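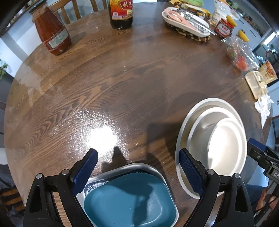 Two grippers at the table, one on the tray side and one past the stacked dishes.

November 13, 2021
By Tobias Dvorak

Right, hello everyone. I've got 13 slides and I talk fast, so shout if I lose you. (Pause here, let the people at the back find a seat.)

I want to start with the bit I'm fondest of, which is the kitchen work. When we began Gridov, the plan was to teach every task by remote control. You sit in one room with a pair of handles, the robot arm sits in another, and you drive it like a very expensive crane game. It does work! But picking up a bowl that way took me so long that I'd forgotten why I wanted the bowl. There's a small lag, you can't feel anything, and after 20 tries your shoulders are up by your ears.

So we went over to the hand-held way. You take the same sort of jaws the robot would have, hold them in your own hand, and just do the job. The camera rides along on the tool, so what gets recorded is pretty much what the robot would see from its own wrist. My first afternoon with one I was hopelessly clumsy, and by teatime I was stacking crockery like I'd been doing it for years.
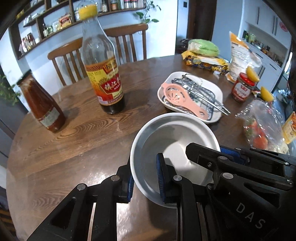
Bowls are a lovely thing to teach, by the way, and I'll happily bore you about them over lunch. You can go for the rim, with one finger inside and one outside, or you can try to hug the whole thing from the sides. People nearly always go for the rim. The trouble is that everyone does it at a slightly different angle, and the first model we trained, Bellamy, sort of averaged us all together and came in at an angle none of us had ever used. (Play the clip. Wait for the laugh. If there isn't one, move on.)

What fixed it was more variety, which surprised me. We'd been telling people to copy each other, and that made things worse. Once we let them reach from wherever they liked, and left the bottles and packets out on the table as they'd be in a normal home, Bellamy started to cope. We ended up with 1,601 demonstrations for dishes. Around 800 of those we kept for training in the end – the rest had a hand over the lens, or a start that was trimmed too late, or two tasks run together.

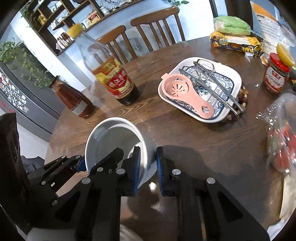
Page last changed: November, by T. Dvorak

Now, remote control hasn't gone away, and I don't want the Gullex lot in the front row to think I'm being rude about it. We still use it for the last step. The hand-held recordings get the robot most of the way, then somebody drives it for a few goes and corrects the bits it gets wrong. Mokow, the newer model, needed six of those sessions before we trusted it near a shelf.

The other thing remote control is good for is finding out what the arm can't reach. My wrist bends in ways that a robot's doesn't, so you can record a beautiful demonstration and then the arm simply can't follow it. We check for that straight after recording now, while the person still remembers what they did.

(Slide 9, the shelf clip. Skip if we're past the half hour.)

Questions at the end please, or grab me at the coffee table. I've brought one of the grippers along and you're very welcome to have a go – mind your fingers on the linkages, they do pinch!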